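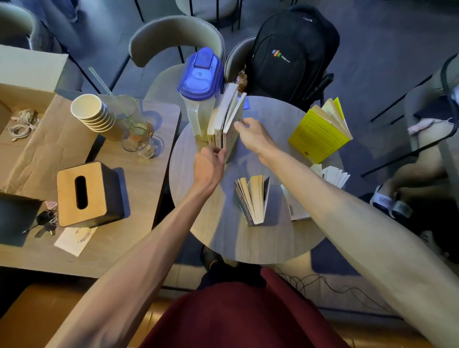
Daryna Polishchuk writes the software that decides which hand goes first. It sounds like a small job until she starts talking about it, and then your coffee's cold. She's on the planning side of Idura, a toolkit that takes clips of people's hands at work and turns them into steps a two-armed robot can follow. Books are her current headache. "Look at the white paperback," she told me. "Right hand's up on the top edge, left hand's down low on the row. Two different jobs, same moment. My old planner would've done one, then the other, and tipped the lot."

I asked why she didn't just write a rule for it. She laughed at me, kindly. "I did! I had 11 rules. Then someone stands an open book on its edge and the pages fan out, and perception can't tell me where the book stops."

So the new version plans both arms together and checks about 30 times a second whether the grip still makes sense. If it doesn't, it lets go and starts over. Her colleague Edgars Šimkus, who looks after the perception code, wanted it to push on through. They argued about that for most of March.

"Edgars thinks I'm timid," she said. "I think he's never had to tape a spine back together."

The clear pitcher behind the books is his problem, by the way — see-through plastic gives his depth estimates fits. He's labelled 860 clips by hand so far and told me on Saturday he was sick of the colour blue.

Next on her list is the log viewer, which she calls ugly and I'd call unreadable. She'd like it fixed before anyone else joins the project.

Comments (3)

Innes Laing
Does it replan both arms if only one slips? Ours freezes.

Agnese P.
Would love to see that log viewer, ugly or not.

Urmas Juška
Team Edgars. Push on through!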